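To: drollow-seedswap list
Subject: Re: [seedswap] packing tables, trays, what goes where
Date: Tuesday, November 24, 2020

Hi all,

Answering in pieces, on my lunch. Quoted message first, then my stuff under it. Skip down if you only want the packing list, it's near the end.

> Before we commit to packing at home this year can somebody write
> down how the Bedolby tables were set up last time? I took over the
> bean boxes and all I inherited was a grocery bag of envelopes, a
> funnel with a crack in it and a note that says "trays on left."
> Left of what?
>
> Things I'd like to know:
>
> Do we need real trays or will cookie sheets do? I have plenty of
> cookie sheets. Mine are dark.
>
> How many envelopes am I supposed to have? I've got 200 of the
> small size and hardly any of the big ones.
>
> Do labels go on before or after filling? The last newsletter says
> before, the sheet in the box says after.
>
> And is the Posmont pea still in the swap or did we drop it? There's
> a jar of it here, full to the top, no year on it.
>
> Also my kitchen table is oak with a groove down the middle where
> the leaf goes in and I can already tell you where every lettuce
> seed in the county is going to end up.

OK. Taking these out of order.

Left of what: left of you, sitting down. Tray upper left, envelopes by your right hand, working space in the middle. If you're left handed flip the whole thing, we had two people do that in March and the only trouble was they bumped elbows with the next chair. Whoever wrote "trays on left" was probably me. Sorry.

The groove. Yes. Cover it. Tape a piece of poster board over the leaf joint or work on top of something flat and smooth. I lost most of a batch of poppies in a table groove once and then spent an evening with a toothpick getting back maybe a third of it, plus crumbs. Oilcloth is okay but it has to be pulled tight. Bedsheets are no good, everything sticks in the weave. Placemats, no. 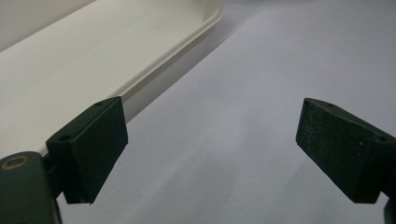

Cookie sheets will do for beans, corn, squash, anything you could pick up in mittens. For small seed I'd want something with a lip and a light color. Dark seed on a dark sheet and you're sorting by feel. A plain white plastic tray is what I'd go for, same as the one up in the left corner there, and any pale smooth top will do for under it. The gray is good to work on, it comes out a little lavender depending on the light but white seed still shows up against it, and white seed on a white tray does not. So: dark seed in the tray, pale seed straight out on the gray, and keep a good wide bare patch in the middle for it. Lettuce is the pain because we've got both kinds. Black seeded in the tray, white seeded on the table. Don't do them the same evening.

You do not need to buy trays. There's a stack in the Drollow cupboard, mixed sizes, some are meat trays somebody washed and those are too light, they skate around when you lean on the table. Take the heavier ones. If you run out, the lid of a storage tub works upside down if it has a rim all the way around.

Wash them first. Dish soap, rinse, and then let them dry overnight, don't towel them. Towel lint and carrot seed, you'll see. A tray that's even a bit damp will hang on to onion seed like glue.

Envelopes. You have 200 small, I have the rest. The plan is 400 small all together and the big ones only for beans, peas, corn. Last year we gave out 322 packets total so we should be fine, even with the ones that get licked shut with nothing in them. It happens. If you run short of big ones just fold a small one into a twist of paper... no, scratch that, tell me and I'll drop some off. The twists come open in the box and we had beans everywhere.

Labels: BEFORE. The sheet in the box is old, please recycle it. Label flat empty envelopes, a whole variety at once, stack them, then fill. When you write on a full one the pen skips over the lumps and nobody can read the year. Pencil is fine. Ballpoint is fine. No markers, they go through. Each label needs

variety name
year saved
town (Drollow or Bedolby is enough, no street)
count or "pinch"
anything odd, like "crossed maybe"

Please do write crossed maybe if it's crossed maybe. There were some squash in March that were sold to me as one thing, well, given, and what I got was a sort of a striped doorstop. Ate it anyway.

Posmont pea: still in. It's in the swap as long as someone grows it, and three households do. But the jar with no year is a problem. Do a sprout test before you pack any. Wet paper towel, ten peas, roll it up, sandwich bag, top of the fridge, look in a week. If most of them are up, pack it and put "year unknown, tested" on the label. If only a few, put the jar aside and I'll take it for the sprouting tray, or the chickens. Don't mix it in with this fall's peas to use it up. I know it's tempting.

The funnel: throw it out. Seeds go in the crack and then come out later in the wrong packet. I use an index card folded the long way, scoop with one end, tip from the other. New card for each variety, or at least shake it off hard over the trash.

How I run an evening, for whoever wants to copy it:

One variety on the table at a time. One. Jar comes out of the box, tray gets filled from it, jar lid goes back ON and the jar goes on a chair or the floor. Pick over the tray for stems, stones, bugs, broken ones. Shove the good seed to the near side with the card. Count out or pinch into the labeled envelopes. Seal, bundle, rubber band, into the shoebox. Whatever's left goes back to the jar. Then wipe down the tray and the table top and look under the tray. Always look under the tray. Then next variety.

Slower than having four jars going. I've done the four jars. Spent the next spring telling people their basil was probaly basil.

Lamp: low and from the side. Overhead light makes everything look clean when it isn't, side light gives every little stem a shadow. A clip lamp on the table edge if your table will take one. Window light is nicer but it's dark at five now so.

Fan off, furnace vent closed or blocked with a book, cat in another room. Parsnip and lettuce will go clear across a kitchen if you sneeze.

About the Kovalchuk order, a couple of you asked me off list. It's the order for the glassine liners, for the dust-fine stuff (poppy, tobacco, snapdragon). I put it in last week, 2 boxes, haven't heard back. If they don't come in time we fold our own from baking parchment, I can send the folding steps again. No one else order please or we'll have liners til we die.

What to have at home before you start:

one or 2 trays, white if you can, with a rim
flat smooth top, pale, no grooves (or covered)
index cards
pencil
your labeled envelopes
rubber bands
damp rag and a dry rag
shoebox with lid
trash bowl for chaff, NOT the compost, we had volunteer amaranth for years off that
side lamp

Pickup for jars is the usual porch in Drollow. I'll set them out in the order of the sign-up sheet, taped shut, with your crop written on the tape. Bedolby people, yours will be in the blue tote because there's more of it. Bring the tote back. We are down to one tote.

Finished shoeboxes go back to the same porch. If it's raining or looks like it, knock and leave them inside the storm door. Cardboard soaks it right up and so does everything in it.

Still don't have anybody for tomatoes. They're already clean and dry, fuzzy ones, they stick to each other in little clumps and you rub them apart between your hands over the tray. Easy job, nice to do with the radio on. Reply to the list please and not just to me, so we don't end up with two people saying yes and neither of them having the jars.

Also whoever has the small brass sieve, I need it back for the mustard. No rush. Well some rush.

Got to run, more tonight if there's questions. The parchment folding thing I'll send seperately.

(Bedolby end, beets and greens)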